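Storing and Cleaning Photographic Prints of Ruins and Excavations

These notes cover prints, contact sheets and mounted enlargements of archaeological sites, from the size of a postcard up to a full display board. They assume a kitchen table or a spare bench and no special equipment.

Before handling

Wash and dry your hands. Cotton gloves are acceptable for glossy prints but snag on torn edges, so nitrile is the better choice for anything damaged. Clear the table, wipe it down with plain water and let it dry. Work by daylight if you can. A desk lamp held low to one side shows up grit and lifted emulsion that overhead light hides.

Surface dirt

Site photographs often carry real dirt from the site. The Bratau set, 313 prints of rock-cut chambers and stairways, came to us with fine limestone dust in every envelope. Dust of this kind scratches. Do not wipe it. Hold the print at a slight angle and brush from the center outward with a soft, wide brush, turning the print as you go. Tap the brush clean on a folded towel between strokes.

Fingerprints on modern resin-coated paper can sometimes be reduced with a dry microfiber cloth. Leave old fingerprints on fiber paper alone. Water, window cleaner and bread crumbs all do harm.

Prints that have stuck together

Never pull. If the prints are of no great value, a strip of thin polyester film can be slid in from a loose corner, a little at a time. Stop at the first resistance. For anything you cannot replace, put the block in a box as it is and ask a conservator.
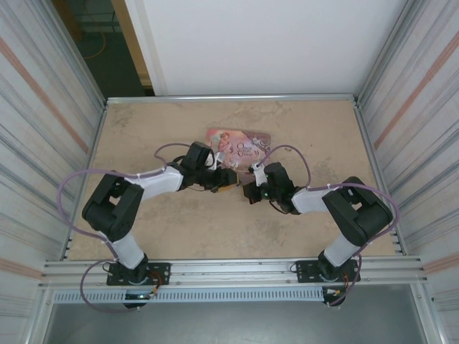
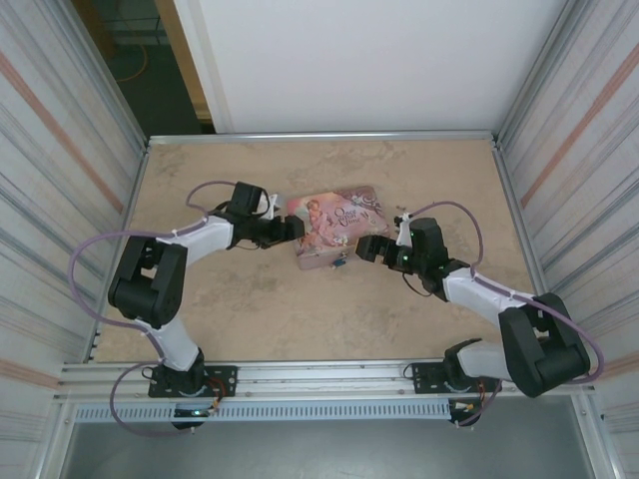 Print Care Group, Marsden Photographic Society

Envelopes and boxes

Use unbuffered paper envelopes for color prints and either buffered or unbuffered for black and white. Plastic sleeves should be polyester or polypropylene. If a sleeve has a strong smell when new, return it. Place the seam of a paper envelope against the back of the print - adhesive in the seam can mark the image side over time.

Pack boxes full enough that prints stand upright without leaning, but with room to pull one out without force. A spacer of folded card fills any gap. Enlargements over 9 inches on the long side are better stored flat, in a shallow box, with no more than 200 ordinary-weight prints in a stack.

Labels

Write on the envelope before the print goes in. Use a soft pencil. Give the site, the direction of view, and the feature: "Ikden, looking north, lower cistern" is enough. "Cave, vacation" is not. If the back of a print already has writing on it, copy the words exactly onto the envelope, including any misspelled place names. Dorothy Catterall keeps our list of old and current spellings and can usually match them.

Where to keep them

An interior closet is better than an attic, basement or garage. Keep boxes off the floor and at least 5 inches from an outside wall. Check them in May, before the humid months, and look for silverfish, soft corners and a musty smell. Silica gel packets are useful only if they are dried out or replaced on a schedule.

Corrections to this page should go to Pauline Greenwood. The separate sheet on glass slides is being rewritten - use the old version until then, except for the paragraph on tape.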